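Last updated: October
Filed under: Planning & Purchasing > Tabletop Arms

Section 2. Before You Order

Read this section before you spend anything. Most people read it afterward, with a receipt in hand.

1. Decide how many arms the job needs. Two arms can hand parts to each other. They also double the line items below, and the second arm gets no discount for being the second.

2. Price the whole bench. Efe Ekwueme's first budget at Wike listed the arms, a laptop, and a column called "misc." By the time the quote was signed, misc. had become the second-largest number on the page.

3. Allow for power and cabling on their own line. Buy cables longer than you measured.

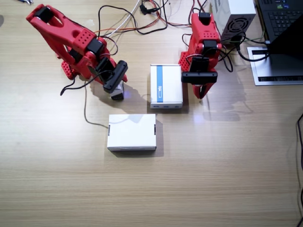

4. Set aside money for spares. We suggest four spare servos and 2 extra sets of gripper fingers per bench. If you own a 3D printer, you may print the fingers yourself and call the weekend free.

5. Ask your supplier for lead times in writing. Kostham quotes 90 days on servo orders. Plan your launch party accordingly.

NOTE: Table space is a cost. Measure the table, then subtract whatever the power supply and laptop will take up.

CAUTION: Do not order arms and power supplies from separate vendors without comparing voltages first. Sihan Cai keeps the worksheet for this; fill in both columns, including the boring one.

6. Send the completed list to purchasing with one name on it as owner. Lists with two owners come back with none.

We use cookies to remember your preferences. Accept / Manage settings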